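Zweiarm-Montage Rahmen/Stangen: Nachgiebigkeit beim Fügen, lernen oder regeln?
Forum > Manipulation > Zweiarmige Systeme
Seite 1 von 1

fuegespalt
Verfasst: 09:14

Wir haben im Mai die erste Auswertung zur Stangenmontage abgeschlossen und ich hätte gern Meinungen zur Methode, bevor das in den Bericht geht. Intern läuft das unter Skarkuveck.

Aufgabe: weißer Gitterrahmen auf dem Tisch, die Stangen müssen in die Aufnahmen an den Ecken. Beide Arme sind beteiligt. Eine Policy aus Demonstrationen, Eingang Kopfkamera plus Gelenkstellungen, Ausgang Zielposen für beide Greifer in Blöcken. Kein Kraftsensor am Handgelenk, nur die Motorströme.

Datensatz: 1228 Demonstrationen, teleoperiert. Davon sind nach Durchsicht 593 übrig, bei denen die Stange ohne Nachsetzen in die Aufnahme geht. Training einmal mit allen, einmal nur mit den sauberen. Ergebnis: Die Variante mit allen Demonstrationen fügt zuverlässiger. Die saubere Variante fährt schöner an, bleibt aber bei Verkanten stehen und drückt weiter in Achsrichtung.

Meine Lesart: Das Nachsetzen steckt nur in den unsauberen Daten, und das Filtern hat es entfernt. Einwände?

kikberg_lab
Verfasst: 09:52

Ein Einwand: Du vergleichst zwei verschieden große Datensätze. Die Variante mit allen hat mehr als doppelt so viele Demonstrationen. Ohne einen Lauf mit 593 zufällig gezogenen aus den 1228 kannst du den Unterschied nicht dem Nachsetzen zuschreiben.

fuegespalt
Verfasst: 10:05

Berechtigt. Der Lauf fehlt. Ich setze ihn auf, Seeds wie gehabt.

drehmomentnull
Verfasst: 10:31

Ich verstehe grundsätzlich nicht, warum man das lernt. Stift-in-Loch mit bekannter Geometrie ist mit Impedanzregelung und Spiralsuche erledigt. Achse weich quer, steif längs, Suchradius nach Spiel der Passung, fertig. Dafür braucht niemand über tausend Demonstrationen.

fuegespalt
Verfasst: 10:48

Mit fest eingespanntem Rahmen gebe ich dir recht. Der Rahmen liegt bei uns aber auf einem Tuch, ohne Vorrichtung. Sobald der fügende Arm quer drückt, wandert er mit. Die Spiralsuche verschiebt dann das Werkstück und findet das Loch nicht. Deshalb hält der andere Arm gegen, und wo er greift, hängt davon ab, wie der Rahmen gerade liegt.

drehmomentnull
Verfasst: 11:02

Dann spann ihn ein.

sallis
Verfasst: 11:20

Die fehlende Vorrichtung ist doch die Fragestellung. Mit Spannmittel ist das eine andere Arbeit.

Zur Sache: Wir hatten bei einem ähnlichen Aufbau das Problem, dass der haltende Arm in den Demonstrationen fast reglos ist. Die Policy lernt für diesen Arm im Wesentlichen »nichts tun« und reagiert auch dann nicht, wenn der Rahmen rutscht. Wie gewichtest du die beiden Arme im Verlust?

fuegespalt
Verfasst: 11:37

Gleich. Die Aktionen werden pro Gelenk normiert, damit bekommt der haltende Arm durch seine kleine Varianz sogar eher zu viel Gewicht. Im Ergebnis zittert er leicht. Sichtbar in den Stromverläufen, auf die Erfolgsrate wirkt es sich nach bisheriger Auswertung nicht aus.

kikberg_lab
Verfasst: 11:55

Normierung auf die Varianz bei einem fast stehenden Arm verstärkt das Rauschen der Teleoperation. Untere Schranke für die Standardabweichung einziehen, dann ist das Zittern weg. Alternativ Quantile statt Standardabweichung.

Zweite Frage: Wo wechselt der Arm vom Fügen zum Halten? Gibt es eine explizite Phasenvariable oder macht das alles ein Netz?

fuegespalt
Verfasst: 12:16

Alles ein Netz, keine Phasenvariable. Wir hatten in einem früheren Stand drei Phasen von Hand annotiert (Greifen, Ausrichten, Fügen). Das lief in der Ausrichtphase besser und an den Übergängen schlechter, weil der Klassifikator dort hin und her sprang. Mit Hysterese ging es, aber dann hätten wir einen weiteren Parameter zu begründen gehabt.

sallis
Verfasst: 12:40

Deckt sich mit unseren Beobachtungen. Blocklänge?

fuegespalt
Verfasst: 12:44

Beim Anfahren lang, beim Fügen wird nach der Hälfte neu geplant. Umschaltung über den Motorstrom. Ja, das ist genau genommen eine versteckte Phasenvariable.

drehmomentnull
Verfasst: 13:10

Eben. Und damit seid ihr bei einem Kontaktdetektor mit Schwellwert angekommen, also bei dem, was ich oben geschrieben habe. Ich bleibe dabei: Anfahren und Greifpunktwahl lernen, die letzten Millimeter regeln. Als Vergleich gehört das in den Bericht, sonst fragt jeder Gutachter danach.

fuegespalt
Verfasst: 13:26

Als Baseline nehme ich das auf. Haltender Arm aus der Policy, fügender Arm ab Kontakt mit Spiralsuche. Ich erwarte, dass sie bei guter Halteposition gewinnt und bei schlechter verliert.

kikberg_lab
Verfasst: 13:41

Dann bitte nach Halteposition aufgeschlüsselt berichten, ein Mittelwert über alles sagt da wenig. Und noch etwas: Wenn das Kriterium für »sauber« von einer einzelnen Person kommt, würde ich einen Teil doppelt bewerten lassen. Nachsetzen ist auf Video schwer von langsamem Fügen zu trennen.

fuegespalt
Verfasst: 13:58

Die Bewertung kommt von 2 Personen, bei Uneinigkeit wurde die Demonstration als unsauber gezählt. Das Kriterium ist eine Umkehr der Bewegung längs der Stangenachse, aus den Gelenkdaten gerechnet und am Video geprüft. Das Skript dazu liegt im internen Ablageordner Tkachenko, ich frage nach, ob ich es hier anhängen darf.

sallis
Verfasst: 14:22

Mich würde die Sicht der Kopfkamera interessieren. Weiß auf Weiß, Stange vor Rahmen, dazu weiße Greifer: Kann das Netz die Aufnahme überhaupt auflösen, oder läuft das fast nur über die Gelenkstellungen?

drehmomentnull
Verfasst: 14:30

Gute Frage. Kamera beim Fügen einmal abdecken und nachsehen, ob sich die Rate ändert. Kostet einen Nachmittag.

fuegespalt
Verfasst: 14:51

Abdecken probiere ich zusammen mit dem 593er-Lauf. Meine Vermutung: Bis zum Kontakt zählt das Bild, danach kaum noch. Das schwarze Tuch hilft bei der Kontur des Rahmens, innerhalb des Rahmens hilft es wenig. Bild aus der Kopfkamera im Anhang.
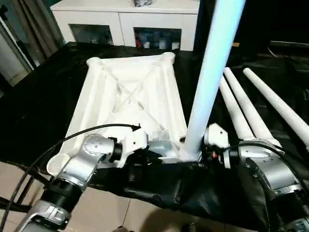
Anhang: Kopfkamera, beide Greifer am Rahmen, eine Stange in der Eckaufnahme, drei weitere rechts auf dem Tuch.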